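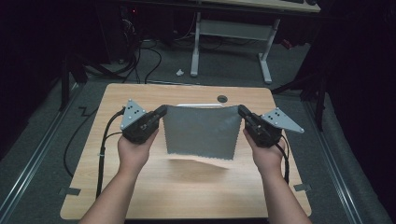
4. Circulation and Use of the Members' Handbook

4.1 How the handbook reached the branches

The handbook examined in this section was adopted by the Mernimero Federation on 10/06/2021 and sent to the branches the following November. Earlier editions had been mailed to members' homes from the federation's office. For this edition the executive board passed the work to the branches, which received their copies in sealed cartons together with a two-page letter on how they were to be given out. The letter asked that every new member receive a copy at the time of joining and that existing members collect theirs at a regular meeting. It set no deadline and did not ask for a report.

The print run was 1,149 copies. Of these, 600 went to the Vundineck branch, the largest in the federation, and 300 to the branch at Medeiros, where most members are employed by a single firm. The remaining copies were divided among the smaller branches or kept at the central office. The figures are taken from the printer's invoice and the dispatch book, which agree with each other. They record what was sent. No branch kept a full list of the persons who received a copy, and the authors have made no attempt to work one out.

The minutes of the Vundineck branch show that the handbook was on the agenda of three meetings in a row. At the first it was handed out at the door. At the second a member asked whether the chapter on grievances replaced the branch's own rules, and the question was held over. At the third the chair ruled that the branch rules stood until they were changed by vote. The minutes do not mention the handbook again until the annual meeting, where a motion to have the grievance chapter printed as a separate leaflet was carried without debate. A copy of the leaflet is kept with the branch papers. It differs from the handbook in two places, both concerning the time allowed for a written reply from the employer.

The Medeiros branch went about the matter in another way. Copies were held by the shop stewards and lent out on request. Stewards there told us that members seldom wanted the whole book. They wanted the page on sick leave, or the page on overtime, and often they wanted it read to them during a break. Several of the lending copies have been marked up in more than one hand, and the overtime page has come away from the binding in most of the copies we were shown.

4.2 The interviews

We held eight interviews with present and former branch officers. Each followed the same short list of topics: how the handbook was given out, which chapters were asked for, whether it was used in meetings with management, and what the person would change. Interviews were recorded where the person agreed and written up from notes where not. Two persons asked to see the written account before it was used, and both returned it with small corrections to the names of past officers.

The answers on the first topic match the minutes fairly well. On the second there is wide agreement. The chapters on leave, overtime and grievances were in steady use, while the opening chapter, on the history of the federation, was rarely mentioned. Officers at Vundineck regretted this more than officers at Medeiros did. One former branch secretary had used the history chapter as the basis for an evening talk and considered it the best-written part of the book. She also noted that it stops with the merger and has nothing on the long dispute that came after.

On the use of the handbook in meetings with management, the accounts differ. Some officers carried it into every meeting and quoted from it by page. Others left it outside on purpose, in the belief that an employer who sees the book on the table will ask for a copy and read it more closely than the members do. The federation's letter is silent on the point. In practice the choice was left to the steward, and we found no case in which a branch had taken a vote on it.

Figure 3. Hand-held gripper and white slotted tray on a table.
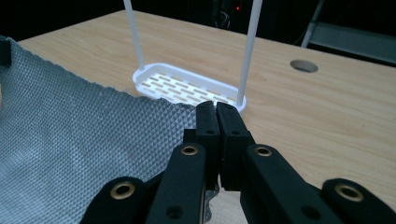

Reading a clause aloud, Rosângela Aguiar told us, did more for the members than handing them the book, and she would have given up half the print run for "one afternoon a month with the stewards and a pot of coffee." She held that the grievance chapter was sound in law but written for people who already knew the procedure. A member with a complaint, in her view, needs to know first whom to speak to and by what date, and the handbook reaches these matters only on the chapter's fourth page.

This view was shared in part by Diane Desjardins, who agreed about the order of the chapter but did not accept that fewer copies should have been printed. A member who owns the book, she said, may open it years later. She recalled being shown a copy of the previous edition by a retired member who had kept it with his pension papers.

4.3 The Trornadance edition

A shortened edition was prepared by the Trornadance branch on its own account and should be considered separately. It leaves out the history and the model rules, puts the grievance chapter first, and adds a blank page at the end for the names and telephone numbers of stewards. The central office learned of it only when a member from another branch wrote to ask for one. The board's reply was cautious. It thanked the branch for its work, asked that the federation's name be removed from the cover until the text had been checked, and promised a decision at its next session.

The minutes of that session record that the text was checked and found to be in order, apart from an outdated rate of strike pay. The corrected edition was then allowed to carry the federation's name. Whether it should take the place of the full handbook for new members was referred to the branches for comment. Replies had been received from Vundineck and Medeiros by the time our work in the archive ended. Vundineck was opposed. Medeiros asked for the price.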